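4.2 Trying out the Uvura kitchen pack

I'll admit I came to the Uvura kit a little grumpy. I'd already spent a good chunk of November fighting with Kesis, the simulator we used in Section 3, and I wasn't in the mood to learn another set of menus. But Uvura sells its kitchen pack as ready to go for door opening, and door opening is what our policy is bad at, so I bought a seat and gave it 21 days.

Setup was painless (really!). The pack loads as a plug-in, and every appliance comes with its joints, its collision shapes and a short settings file. I picked the toaster oven task first because ovens gave us the most trouble in Kesis, where dark glass came out as a flat gray panel and the depth network learned to treat it like a wall. I ran 200 episodes from 20 starting poses, with the lighting left on the vendor's defaults.

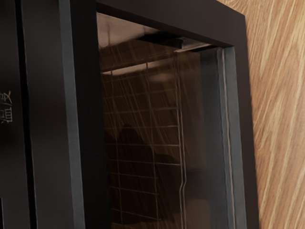
What I like most is how much care went into the glass. It has a smoky tint, streaks and a bit of haze, and you can still make out the wire rack behind it, so the vision model has to cope with a surface that is partly see-through and partly reflective. Figure 3 is one of the Uvura renders, taken in close to the oven door. The lettering on the control panel is Chinese (温度, temperature), which suited us fine, as our text reader handles both languages.

Now for the complaints. The hinge friction values are way too low out of the box, and I ended up swapping in the ones from Magsi, our own parts library. Rendering is slow, too: 7 seconds per view on my desktop with reflections on, and I turned them off for the long training runs. I also never got the Banby gripper model to import cleanly, and support took its sweet time writing back.

Would I pay for a second seat? For the vision side, yes, happily. For contact forces I'd keep using Magsi until the hinges get fixed, and the comparison in Section 4.3 is set up that way.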